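Workshop list archive: Falter build thread
Last updated: August
Posted in the evening, by the Falter bench

Re: [workshop] Falter gripper – finger spacing and the slipping cloth

On an earlier evening a list member wrote:
> Lovely to see the Falter coming along. I've printed the arms from
> your files but I'm stuck on two things. First, my pads close crooked,
> so one leads the other by a good couple of millimetres at the tip.
> Second, it picks up a block without any trouble but lets go of a tea
> towel the moment I lift. Is it the pads, the spring, or me?
> Also, did you stay with plain bolts in the pivots or go over to
> the brass?

Hello again, and thank you for such a kind message. I'm sorry it has taken me so long to reply. I had meant to write at the start of the month, then the big table at Tinum was taken up with somebody's canoe, and I didn't like to answer from memory when I could go and check things at the bench.

Crooked pads first, because mine did exactly the same. I spent far too long blaming the printer. In the end it was the holes in the inner arms, which had come out a touch tight on one side and a touch loose on the other, so the two halves of the scissor weren't moving together. I ran a hand reamer through all of them, put everything back finger-tight, opened and closed it 200 times while listening to the radio, and only then did the screws up properly. If yours still lead after that, swap the left and right inner arms over and see whether the fault moves with them. If it does, print those two again and leave the rest alone.

As to your question about the pivots, yes, I went over to brass, and I'm very glad I did. The plain bolts chewed the plastic in no time and the whole thing developed a wobble you could feel in the handle. A drop of light oil now and then is all the looking after they've wanted so far.

Now for the tea towel! Cloth is a different animal from a block, and I think most of us come at it too gently. If you close the pads on the top of a fold they simply slide up it and off. What works far better for me is to lay the cloth on the wood, bring both pads down until the tips are pressing in, and let the cloth bunch up between them as they close.
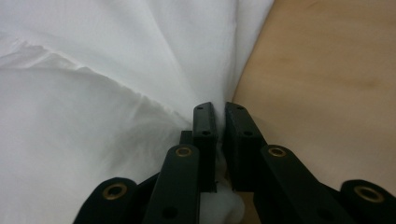
The Falter closing on white cloth, with a tuft of it caught between the pads.

You want a fair bit of cloth in the gap before you lift. I tried the 7 mm foam facing that came up on the Vương thread, and it was splendid on mugs and quite hopeless on cotton, so I peeled it off again – a sticky job, and I don't recommend doing it near a jumper. The bare pads with the corners left square have done better than anything I've stuck on them.

I've also backed the spring off to some 75 per cent of where it was, which sounds the wrong way round, I know. With it wound right up I was squeezing so hard on the handle that my hand shook, and the shake was what lost me the towel. Do try it before you order a stiffer one.

One thing I haven't sorted out is thick towelling. It goes in well enough but it won't let go cleanly, and I end up shaking it like a wet umbrella. The folks who built the Verkum have a slightly tapered pad that may help, and I mean to print a pair once I've found where I put the end of the black reel. If anyone has already tried that shape on a Falter I should love to hear how you got on, and whether the holes line up or need drilling afresh.

Do send word about the reaming. I'm at the bench most evenings after seven and will answer sooner this time.

With warm wishes,
from the Falter bench

Recent on this list
Re: Verkum tapered pads – which way up?
Vương foam facing, where to buy small sheets
Tinum bench times for August
Falter handle, 90 degree version
Reamers: lend, borrow or buy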